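Home | Ask | Topics | Pets & Cleaning | Log in

2 min read

Litter box smells even right after I scoop. what am I missing

Asked 2021-06-13 | 142 views | 7 comments

One cat, indoor, 60 square metre apartment (Plevier building, no windows in the bathroom, so that doesnt help). I scoop morning and night. Smell is back within an hour or so. Started in May when it got warm. Using the Rutel clumping stuff, unscented. Vet says cat is fine, already checked. Box is plastic, had it for years. Do I need a new box or a new litter or what? Don't want perfume.

3 answers

Answer 1 (accepted)

Scooping isn't enough, you have to dump the whole thing. With clumping I do a full change every 2 weeks, sooner in summer. Then wash the box. Hot water, plain dish soap, no bleach (bleach plus cat pee = bad fumes, seriously dont). Dry it all the way before you refill or the bottom layer turns to cement.

If it still stinks when it's empty and washed, it's the plastic. Scratches from the scoop hold on to the smell. Sniff test: leave it empty overnight in another room, smell it in the morning. If you get ammonia, toss it. A box that's years old has probably had it anyway.

Also check how deep you fill. Too thin and the pee goes straight to the bottom and sticks. I go for a good couple inches. And wipe the wall and floor next to it, mine was peeing over the side for months before I caught on.

Answer 2

new box. done. got mine at Ríos for cheap, no lid. lids trap the smell and my cat hated it anyway

Answer 3

Agree with the first one mostly. Would add baking soda, thin layer on the bottom before the litter, not on top. Cheap and no perfume. Tried the Osska deodorizer powder before that, did nothing for me except dust everywhere.

Other thing is where the scooped stuff goes. I was blaming the box and it was the trash can sitting next to it! Clumps go in a tied bag now, out of the apartment every night. Liner changed even if its half empty. And wash the can too, ppl forget the can.

On box type, I like a plain open tray with a decent rim. Easy to rinse, no corners and seams for gunk to sit in. See-through plastic is nice becuase you can tell when the underside is getting nasty. Steel is better if you can spend more, doesn't hold smell.

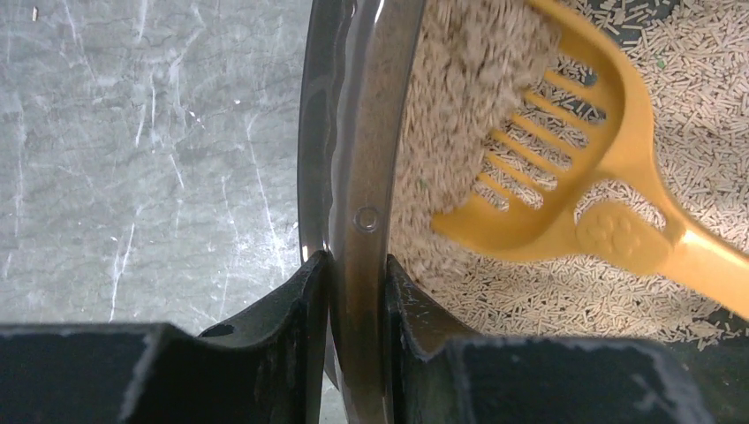
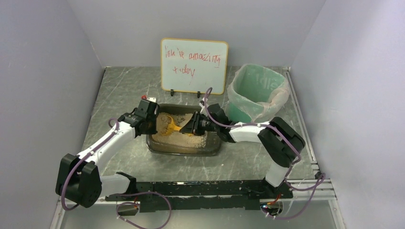 Dark see-through plastic in both, rim close up in the first, bagged trash bin at the back in the second.

Helpful? 7 | Share 2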